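Kitchen Chores Still Slow Going for Home Robots, Plarnura Says

7th January

A small robotics company that has spent the past year trying to get machines to do ordinary kitchen work says the job is going well in simulation and slowly everywhere else.

Plarnura, which has 23 employees and sells software to makers of household appliances, released the results of its October trials this week. The company tested a single robot arm on 10 kitchen chores, among them picking up a cup, opening an appliance door, pulling out a wire rack and pushing it back in. Each chore was attempted 200 times in a simulated kitchen. A smaller set was then repeated with a real arm at the company's workshop.

In simulation, the arm finished most of the simple pickup jobs. The chores that involved doors and racks were harder. In the real kitchen, the numbers dropped on every chore, and on two of them the arm did not finish a single attempt.

"People ask me when they can buy one," said Sânziana Bogdan, who runs the trials. "I tell them to keep their dish gloves. We have a machine that can move a cup from one end of a counter to the other if you leave it alone and don't change the cup."

Racks have been the main source of trouble. They are thin, shiny and full of gaps, and depth cameras tend to see through them or past them. A rod that a person would hook with one finger without looking can vanish from the robot's view when the light shifts. 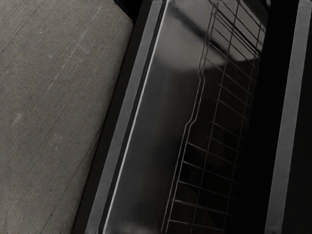
Simulation render: Plarnura

Bogdan said her team spent most of the fall on dark, glossy surfaces and wire. A polished panel throws back a reflection, and the software can take the reflection for something solid. The team's answer has been to change the lighting and the angle in the simulator over and over, so that the control program learns not to lean too heavily on any one view.

The program, called Kalix, is trained on a mix of recorded demonstrations and practice runs in the simulator. A person guides the arm through a chore by hand controller, and the software then works out its own version. Plarnura says it collected 20 demonstrations per chore for the October round, a low number by the standards of the field. The company wanted to know how little human help it could get away with.

For cups, that was enough. For racks, it was not. The arm would often line up correctly and then close its fingers on the gap between two rods. When it did get hold of a rod, it sometimes pulled at a slant and jammed the rack against its rails. A person feels a rack bind and eases off without thinking about it. The arm has a force reading at the wrist, but the October version of Kalix made little use of it.

Time is the other problem. Bogdan said the real arm took several minutes to do what a person does in a few seconds, and that does not count the time spent resetting the kitchen after a failed try. A dropped cup in the simulator goes back to its place at the press of a key. In the workshop it goes in the trash, and someone sweeps.

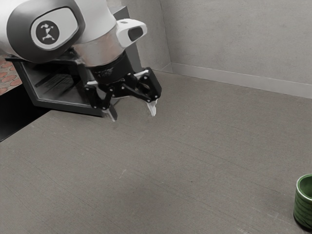

Pickup jobs are where most companies start, and the reasons are practical. A cup stands still, it has a shape that two fingers can close on, and it is easy to tell whether the job got done. Plarnura varied where the cup stood and how far the arm had to travel to reach it. Distance made little difference to the results. Clutter made a large one. With a second object close by, the arm was much more likely to bump something on the way in.

The company also tried a set of shop-floor chores for a customer, Kikgate, which runs a chain of stores selling kitchen goods. Kikgate wanted to know whether an arm on a cart could straighten shelves and put returned items back after closing. The short trial covered mugs, boxed pans and bags of dish towels.

Mugs and boxes went fairly well. The bags did not. They slump, they slide over each other, and they rarely look the same twice. Kikgate has not ordered any machines and says it has no date in mind for doing so.

Tudor Anghel, who manages store operations at Kikgate, said the test was worth the time even so. "It put the boxes back straight, which is more than I can say for myself at the end of a shift," he said. "But I had a person standing next to it the whole night. If I need a person there anyway, I'll hand that person the box."

Anghel said he could see a use for a slower machine if it could be left alone until morning. Speed matters less in an empty store, he said, and the shelves only have to be ready by opening. What he would not accept is a machine that stops in the middle of an aisle at two in the morning and waits for help.

Outside the two companies, opinion is mixed on how much a trial like this shows. A kitchen in a simulator is tidy. Nothing is sticky, the drawers run true, and there is no child's chair in the way. Plarnura acknowledges as much in its report, which lists worn hinges, wet hands on handles and crumbs in drawer runners among the things it did not model.

The report also says that appliance makers could help. Handles vary a great deal in shape and depth, and some doors have none at all, opening with a push or a touch on the panel. Control panels are moving to touchscreens, and a menu that changes from one screen to the next is harder for a machine to work than a row of knobs. Plarnura would like appliances to accept commands from a robot over the home network, so that the arm would handle the door and the food while the settings were sent by software.
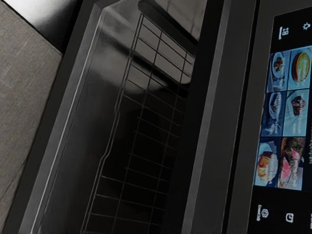 Can a robot cook a dinner without help yet?

Plarnura's trials did not include cooking, and the company does not claim its arm can do it. Setting an oven by network command is the easy part. Loading a hot rack, judging whether food is done and getting a full dish out without spilling are each a separate chore, and the company has no results to show for any of them.

Heat is a particular worry. The fingertip pads used in the workshop are rated for room-temperature work, and the company has not tested them near a hot oven. There is also the question of who answers for it if a machine drops a full dish on a kitchen floor with people nearby. Bogdan said she does not expect to run hot trials with anyone in the room for some time.

The next round will stay with cold racks and dry dishes. Plarnura plans to raise the number of demonstrations for the rack chores and to train Kalix on the wrist force readings from the start. It is also working with Pascu, a maker of gripper parts, on a narrower fingertip with a shallow notch that would seat itself on a rod. Early samples are being tried on the workshop arm now.

Bogdan gave no target for the new round. She said she would be satisfied if the arm could pull out a rack and return it on most tries in the real kitchen, at any speed. Putting dishes on the rack would come after that, starting with plates. Forks and spoons are not on the schedule.

Plarnura said it will publish the rack results when the round is finished, including the failed attempts. Kikgate said it has agreed to a second night of shelf testing, this time without the towels.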